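Amell table mat, light blue cartoon print: four stars, would be four and a half

Reviewed by Amerley Aryee, August 28, 2025

Quick one as I've got a kettle on and a parcel to get to the post office. Bought this mat in June for the table in the back room, which is where every snack that comes into this house ends up before it gets sorted. Ordered from the Ponside shop online. Came rolled, not folded, big tick.

Curling first becuase that's what everyone asks. Mine curled at both short ends for the first week. Put a heavy cookbook on each end overnight, did that twice, fine since. One corner still lifts a bit if the heater's going. Can live with it.

Colour is a soft light blue with the cartoon print over it. My sister reckons it's a kids' mat. Maybe? Don't care, the old one was beige and I was sick of the sight of it. And you can see things on it. Dark packets, red packets, all stand out, so when I'm checking dates and working out what goes to who I'm not hunting for a bag that's vanished into the woodgrain.

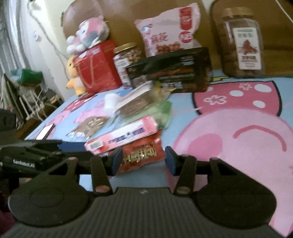
Snack sorting is the main job it gets. Shiny packets used to skate all over the bare table, you'd put one down and it would slide into the next and the whole lot would be on the floor. On the mat they stay where they're put, mostly. Long skinny boxes are still a pain but that's boxes for you. Big boxes go along the back, small stuff at the front, and I can slide a heavy one across without it rucking up the mat. The old one bunched every single time.

Cleaning. Damp cloth, bit of dish soap, done. Soy sauce came off. Chilli oil came off after a second go, left a faint orange shadow for a day or two and then I couldn't find it. Biro did NOT come off, so don't let anyone address parcels on it without something underneath. Ask me how I know. Turmeric I haven't tried and won't.

Heat, not great. Warm mug ok, wouldn't put a pot on it. The listing says up to 82 degrees and I'm not testing that for a review, use a trivet.

Smell: yes, a bit of a new plastic pong out of the tube. Hung it over the clothes line for an arvo and it was gone.

Size. Measure your table first!! Mine hangs over 12 cm on one side as I guessed. You can trim it with decent scissors but the edge goes wobbly if you rush, tried it on an offcut. Left mine hanging.

Compared with the Zakaria one I had before: that was thicker and felt nicer under your elbows, but it stained if you looked at it sideways and the pattern rubbed off where the chair arm touched. The Amell print hasn't shifted so far. Mum's got the plain version at her place in Eltham and hers has held up too, though she only has cups of tea on it.

Half star off for the corner, other half for delivery, they told me three days and it took nine. No note, no email. Customer service were nice enough when I rang.

Would buy again, probly a size down.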